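**Ticket 300: Block rotates during stacking task**
Reported by: Tamsin Esposito, Bastine Robotics Club
Assigned to: Dumisani Ngcobo
Status: Open

The student team reports that the upper block is rotated relative to the lower one at placement. The fault appeared after the September software update.

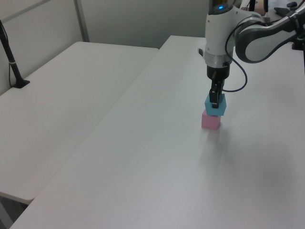
Closing speed was reduced from 60 to 30 and the wrist offset was reset. Team 2 is requested to repeat the stacking routine and attach the log before the ticket is reviewed.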